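Bedoya (software)

Bedoya is a software toolkit for estimating wrist pose from marker bands and converting the result into training data for robot manipulation policies. It was written at the Grullstead laboratory by Zdenka Janevski and Zuweira Ankrah and is used mainly for two-handed household tasks. The toolkit has three parts: a tracker, a retargeting module and a segment editor.

Overview

The tracker takes video from a head-worn camera and looks for square fiducial markers in each image. Every marker has a number, and a band file lists where each numbered marker sits relative to the wrist. When a marker is found, its four corners are used to solve for the position and rotation of the band in the camera frame. If several markers on one band are found, their corners are solved together as a single rigid body. This reduces the sudden flips in rotation that occur when a flat marker is viewed nearly head-on.

The left and right bands use separate number ranges. A marker with a number outside both ranges is discarded, as is any solution whose reprojection error is greater than 2 pixels. Short gaps are filled by a smoother that runs forward and backward over the recording. Longer gaps are left open and flagged for the segment editor.
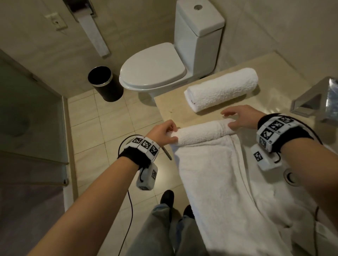

Towel rolling on a bathroom counter, with marker bands worn on both wrists.

Cloth tasks are treated as a special case in the documentation. The toolkit does not model the cloth. It records only the motion of the wrists and the matching video, and leaves the state of the fabric to be learned from the images. Rolling is harder to segment than folding, as the two hands may take different roles at the same moment – one gripping while the other pushes.

Retargeting

Wrist paths are mapped to a two-arm robot by a solver named Nuston. At each time step the solver searches for joint angles that follow both wrists while respecting joint limits and keeping the arms apart. Where both goals cannot be met, clearance between the arms takes priority and the tracking error is written to the log. Finger motion is not tracked, and grip opening must be supplied from another source.

Irkport set

The Irkport set is the reference collection distributed with the toolkit. It contains 324 recordings, each stored with its band files, camera calibration and segment labels. Version 2 of the file format added a separate clock offset for each wrist. Older files can be read but are given an offset of zero.

Limitations

Tracking fails when all markers on a band are hidden or turned away from the camera. Motion blur and glare also reduce detection – the manual advises a short exposure time. Head motion must be estimated separately before wrist paths can be expressed in a fixed room frame.

See also
Camera calibration
Hand-eye calibration
Inverse kinematics
Learning from demonstration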